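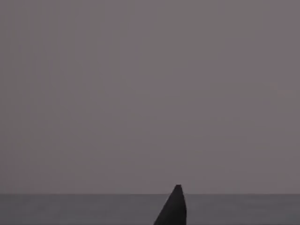

Grey on grey, with a darker band at the foot.

Skillham council wants to repaint its library, and the colour it has picked is grey. The quote is 1,965 pounds. Bouchra El Sherbiny, who speaks for the council on buildings, told Wednesday's meeting that grey is "calming". Calming for whom? I have used that library for 27 years and have yet to see a riot in it.

We were told the same about the clinic, then the bus station - both grey now, and I can't say the queues look any happier. The proof offered was a survey with four questions, none of which asked whether people wanted the walls painted at all.

I'd sooner the money went on opening until seven. If there is 300 pounds left over, buy some large-print books. The yellow walls can wait.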